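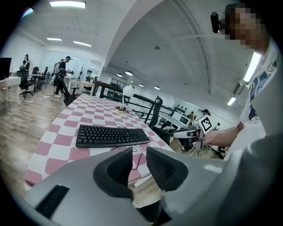 ## 4. Setting and materials: the long table

Figure 1. The long table at the Clisau site, checked cloth on, with keyboard and lamp in place.

The work was done in what we call the long-table room, on the raised floor at Clisau. One table, one cloth, a small stock of everyday desk things. Section 3 dealt with who took part and how they were asked; this one is only about the table and what went on it, as most of the disagreements later on (Section 6) come down to where the edges were and what counted as "put away".

### 4.1 The cloth

Pink and white, large squares (Fig. 1). Chosen by Lindalva Macedo in the first week and kept throughout. We had tried the bare table in the pilot and people lined things up with the table edge and nothing else, so tidy meant "parallel to the long side" and that was that. With the cloth on, a second set of lines appears, and people use them. Some set the keyboard square to the checks, some ignored the checks completely, a few did half of each. In Figure 1 the keyboard sits at a slight angle on the cloth, which under our scoring is a 2 for alignment (see 4.4).

The cloth was ironed at the start of each block but not between sessions. It does creep. By the end of a long afternoon the overhang on the window side could be a good hand longer than on the other, and Gleice Dantas, who did most of the resets, pulled it straight whenever she noticed. We did not log this and should have.

### 4.2 Keyboard and cable

A full-layout black keyboard, wired. Wired on purpose. In the pilot with a wireless one, the tidying was over in no time and there was little to say about it. A cable has to go somewhere. It can be looped behind, tucked under, run straight off the far side or just left, and these four turned out to cover nearly everything we saw, so they became the four cable codes (L, T, S, N). The cable in Figure 1 loops down from the back of the keyboard and is coded L.

Coders found T the hardest. Is a cable "tucked" if a bit still shows at one end? Luana Lacerda said yes, Jin-sol Ryu said no, and for the first batch they each coded their own way. After discussion we took the stricter reading: any cable showing past the keyboard means not T. The first batch was recoded.

The keyboard was plugged into nothing during the sessions. Two participants asked whether it worked.

### 4.3 The lamp

White desk lamp, rounded shade, slender neck, standing on a small round pad towards the far end. The pad matters more than we expected. It was put down to protect the cloth, but it also works as a label: the lamp goes here. In nearly all sessions where the lamp was moved it was later returned to the pad, even when the instruction was "arrange the table as you would like it". Take the pad away (the 36 no-pad sessions) and the lamp wanders, mostly nearer to the keyboard, which is after all where you'd want the light.

The far end is also next to the black railing that follows the edge of the raised floor. Several people said they did not like reaching over on that side. Whether this kept the lamp where it was, or the pad did, we can't fully seperate. The no-pad sessions suggest the pad, but they were all run in July with brighter evenings, and it may simply be that people thought less about the lamp at all.

### 4.4 Scoring

Each finished table was scored for alignment (0 to 3), cable (L, T, S, N) and lamp position (on pad, off pad, off table). Alignment went as follows:

- 3: keyboard parallel to the long side of the table
- 2: slight angle, no more than a hand's width out at one end
- 1: clearly turned
- 0: upside down, on its side or not on the table

Off-table lamps were rare, and mostly went on the floor by the rail. Over 700 sessions this gave 2,464 coded items once the repeats and spare objects (Appendix B) are put in. Kelly Seixas checked a share of each coder's sheets against the notes. Mistakes were mainly slips, wrong row, that sort of thing.

### 4.5 Limits of the setting

One room, one table, one cloth. A checked cloth says kitchen to a lot of people, a keyboard says office, and a few participants remarked that they didn't know which sort of table they were meant to be tidying. We left it open. Those who took it as a kitchen table tended to push the keyboard right to one end to clear a space; those who took it as a desk kept it in the middle and worked outward from it. We didnt ask this in a planned way, only wrote it down when it came up, so no figures are given.

The plain cloth is being tried at the Lirton site with the same lamp and pad. Results not in yet. Object lists for both sites are in Appendix B, and the wording of the instructions is in Appendix C.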